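The Brukach Sideline Kicking Net, After a Full Season of Abuse
Reviewed by Garnet Gagnon

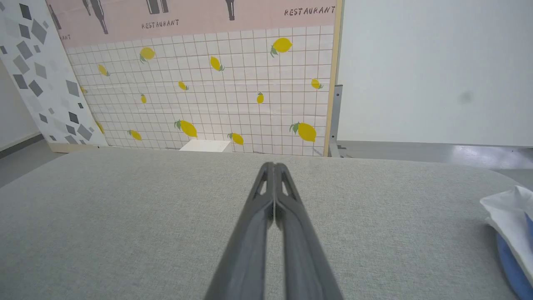

I coach special teams at a high school small enough that special teams is one kicker, one punter and whoever is nearest the water cooler. Our old sideline net was a soccer goal with ambitions, and by last November it had a hole in it that our punter could find more reliably than he could find the coffin corner. So the boosters let me spend some money, and I spent it on the Brukach.

It comes in a long bag with a zipper that works about as often as our onside kick. Inside are the poles, the net, a base and a sheet of instructions written by someone who has met a football but never been introduced. Step 7 tells you to "engage the upper member with confidence." I engaged it with a mallet.

Once you know what you're doing, setup is quick. Leonie Tamihana, our student manager, can get it standing during a single timeout, which she'll tell you is because she threw the instructions away. Taking it down is another matter. The poles like each other very much by the fourth quarter, and in cold weather they need to be talked apart.

As for the kicking, it's good. The pocket is deep enough that a hard-hit ball drops straight down and stays there, where the old net used to return it at shin height to whichever assistant was looking the other way. Our kicker, who hits a low, angry ball, put 18 in a row into it before the Allard game and didn't have to chase one. He then missed his first extra point wide left. I can't hold the net responsible, though I did try.

Punting is where I'd take off a point. The opening is a little short for a tall kid with a high follow-through, and ours caught the top bar with his toe twice before he learned to stand back. There's no padding up there. A strip of foam pipe wrap fixed it, and I'd have liked to see Brukach spring for that themselves.

Wind is the other problem. The base has pockets for sandbags, sandbags not included, and without them the whole thing will leave. At Lemieux it went over in a gust and took out their backup quarterback's folding chair. He wasn't in it. Their coach, Ginette Boychuk, sent me a very polite email anyway.

The netting itself has held up fine through the season and most of spring practice. One corner tie has frayed, and the bag is now mostly athletic tape.

Would I buy it again? Yes, with the sandbags, and with a different bag. If you only kick off a tee at practice, get something cheaper and keep the change for footballs - you'll lose those too.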